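I learned to knit in February, which is the correct month for it where I live, because there is nothing outside worth looking at. My teacher was a library book with a coffee ring on the cover. My second teacher, once the book had made me cry, was Ulla Nieminen.

Ulla runs a yarn shop called Stirkina, two doors down from my dentist. I'd walked past it for years with a numb face and never gone in. When I finally did, I asked for "some gray wool, please," and she looked at me the way a baker must look at people who ask for "some bread." Gray for what? Gray for whom? Was the person itchy?

I was the person, and yes, I'm itchy! So she put me onto a soft blend called Taketti (I still say it wrong) and sold me exactly one skein. One! I wanted to buy the whole shelf. She told me to come back when I'd ruined it.

I ruined it in a weekend.

## The hat years

My first hat fit a grapefruit. My second hat fit me and, I think, one other adult at the same time. I had skipped the gauge swatch, that little square you're supposed to knit first so you can measure your stitches, and I'd skipped it because it felt like homework. Everybody skips it. Kaisu Koskela, who sits across from me at the shop's knitting night, has been at this for 16 years and she told me she skipped it on a sweater last fall and ended up giving the thing to her brother-in-law, who is six foot four.

Knitting night goes from seven until Ulla starts switching the lamps off. I came for help with a heel and stayed for the gossip, and I've since heard more about other people's kitchen remodels than I ever wanted to. Half the table is always undoing something. We call it frogging (rip it, rip it) and I laughed far too hard the first time I heard that. 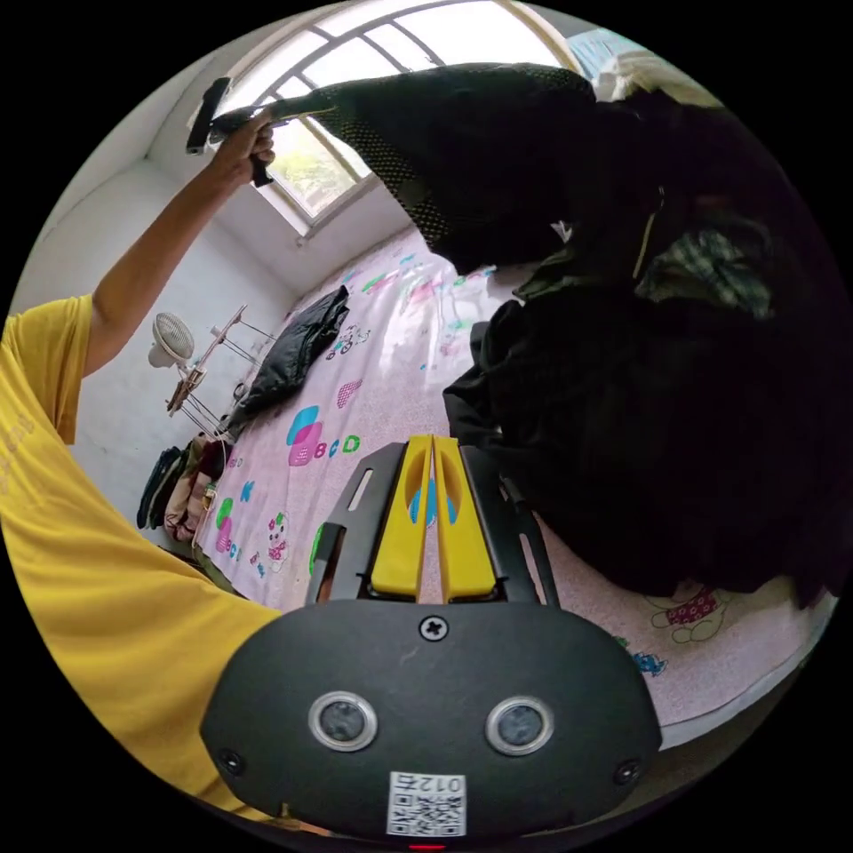
## So, about the sweater

Last winter I decided I was ready. The pattern was the Toivonen, a plain pullover with a round yoke, and the instructions ran to 8 pages. I bought 500 grams of wool in a green I can only call wet moss, and I swatched. Twice! I washed the swatch and pinned it out on a towel and measured it with a ruler like a grown-up.

The body was lovely. Round and round, no thinking, perfect for TV. Then came the sleeves. A sleeve is the same as a body except small and annoying, and by the time you get to one you've already told everyone you're nearly done. I put the first one down in March and picked it up again when the kids were out of school.

The cuffs I did three times. I kept pulling too tight at the end, and my hand would go in and not come out. Kaisu showed me a stretchier way to bind off, with a yarn over before each stitch, and I've used it on everything since, even a dishcloth that didn't need it.

I did the math on that sweater once, late at night. Wool, needles, the second set of needles after I sat on the first: it was not cheap. I could have bought a nice one at the mall and had money left for lunch. But I wear mine constantly, and there's a mistake under the left arm that I check on now and then, like a tooth.

Next up is a blanket for my sister. Ulla has already asked me what size bed.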